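Kedton Crumpled Clothes
A set of photographs and notes on garments before folding

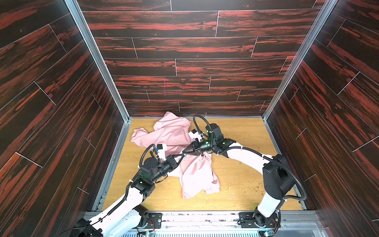
A pale pink garment with a hood-like section and a gathered elastic cuff, crumpled on the light wooden floor.

What is in the set

Kedton Crumpled Clothes is a collection of still photographs of everyday clothes lying in a heap, each with a short written record. It covers tops, light jackets, hooded tops, trousers, children's clothes and a small number of tea towels and pillowcases. The clothes are ordinary ones, worn and washed many times, and most were bought second-hand.

There are 3,300 photographs of 700 garments. Of the photographs, 1,227 show something with a hood, a zip or both. We gave these more room than the rest of the wardrobe because they are the hardest to sort out from a heap. A hood folds in on itself and looks like a sleeve, and a sleeve pushed under the body can be missed altogether.

The set is meant for people working on laundry, folding, clothes sorting or garment recognition. It has also been used to write folding instructions for a shop stockroom, and the notes field was kept in plain words with that sort of reader in mind.

What is recorded for each garment

garment_id: a number written on a paper tag, taken off before the garment is photographed.

type: one of the names in types.txt. Where we could not agree between two types, both are given with a slash, for example jacket/hoodie. Please do not drop these rows. They are real borderline cases, mostly thin jackets with a hood and no lining.

main_colour: one everyday colour word, with "pale" or "dark" in front if needed. Pale pink and pale peach were mixed up in the first release and have been checked again by daylight.

cuffs: plain, buttoned, elastic, ribbed or none. Elastic means the fabric is gathered at the wrist. Ribbed means a separate knitted band.

hood: yes, no or detachable.

hem: plain, drawstring, elastic or trimmed.

visible_parts: the parts a person can pick out in the photograph without having handled the garment. This is filled in from the photograph alone.

heap: a score from 1 to 5. See below.

notes: free text. May be blank.

The heap score

1 is nearly flat, with every part where you would expect it.
2 is flat with one part folded over.
3 is wrinkled, with the outline still readable.
4 is bunched up, with one or two parts that can be named.
5 is a ball.

The score describes the shape on the floor and says nothing about how hard the fabric is to smooth. A thin cotton shirt at 5 may shake out at once and a stiff coat at 2 may take some time. If you want a measure of effort you will have to make your own.

Two people scored each photograph separately. Where they differed by one, the higher score was kept. Where they differed by more, they looked at it together and agreed on a figure. Most of the larger differences were over scarves, and scarves have been left out of this release.

Naming the parts of a heap

We used the words a person folding clothes would use: hood, collar, shoulder, sleeve, cuff, front, back, hem, pocket. Left and right in visible_parts are as seen in the photograph, not as worn. This caused confusion in the first release, where some rows used one and some the other. All rows now follow the photograph.

A sleeve is listed only if its cuff or a good length of its tube can be seen. A peak of cloth with seams running into it is listed as a hood only where the shape is fairly clear; otherwise it goes down as "upper part, unclear". Please keep that value if you edit the table.

Washing and storing

Everything was washed at 30 degrees and dried on a rack before it went into the store. No fabric softener was used. Clothes are kept unfolded in lidded tubs, sorted by type, with knitted items apart from the rest. Anything that picked up bits from the floor was shaken outdoors and brushed with a dry clothes brush.

Files

photos: the photographs, in folders by type
garments.csv: one row for each garment
heaps.csv: one row for each photograph
types.txt: the list of garment types
starkov_split.txt: the suggested split
changes.txt: corrections since the first release

The Starkov split keeps every photograph of a garment on the same side. If you make your own, do the same. A random split by photograph will put the same jacket in both halves.

Known problems

Dark trousers are under-represented. There are few garments in very large or very small adult sizes.

The tubs marked D'Amico and Grelov came from two separate clearances and contain several near-identical white shirts. We believe the tags are right, but would not rely on them for matching one white shirt against another.

Some notes use "jumper" and some "sweater". They mean the same thing.

Trim is recorded only where it shows at an edge.

Changes

December 27, 2019: second release. Left and right made consistent, pale colours checked, scarves removed.
June: first release, tops and jackets only.

Corrections are welcome. Please give the garment_id and the name of the field, and say what you think it should be.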